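Tura 2 grasp planner, quick review after a month of fries

June 4, 2019

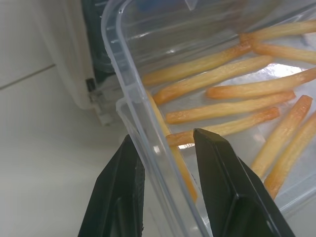 Short version: good planner, bad docs, would pay for it again. Longer version follows, typed between runs so excuse the mess.

We came to Tura from Clarker. Clarker was fine on blocks and bottles. Fries, no. It wants one clean outline per object and a pile of fries is one yellow blob to it. Tura splits the blob. Not perfectly, but two fries crossing at the ends come back as two fries most of the time, and that was the thing we were paying for.

Setup. Took me an afternoon, most of it the license server. Hand-eye calibration tool is the nicest one I've used, 11 poses and done. Config is all one file, which I like. Units are in meters everywhere except finger opening, which is millimeters. Why. Lost an hour to that.

Perception. Clear plastic is still the hard part. Wrist depth goes to mush on the tub walls and you get holes where the rim should be. Tura lets you drop in a known container model and fit it to whatever edges it can find, so the planner at least knows a wall is there. Works well if the tub is where you said. Glare on the tub floor is worse, it will sometimes offer you a grasp on a shiny spot. There's a highlight mask option, off by default, turn it on. A fry seen through the front wall gets placed too close to the plastic, so we just throw out anything detected thru the side and come in over the top.

Planning. Fast enough. 300 ms for a ranked list of grasps on our box, Kwak driver underneath. Ranking likes fries that sit on top and have room for both fingers, good. Does not know fries bend. Ignacio wrote a little cost term that favors the middle of the fry and it plugged in without a fight, maybe 60 lines.

Numbers, since people ask. Last batch, same tub, 56 picks out of 60 on the first try. Clarker never got us near that. Misses were mostly wall contact.

Control. Weakest bit. Force limit on closing is one global value, so you can't squeeze a fry gently and a lid firmly in the same job without reloading the config. Reloading drops the arm connection. Dolores filed a ticket and got a polite answer and no date.

Viewer crashes if you resize the window while its replaying a log. Replay itself is great tho, you can scrub back and re-run the planner on any saved view with new settings. Use that more than anything else in here.

Did not try the Mutell plugin. Different arm.

Four out of five. Per-job force limits and I'd give it the fifth.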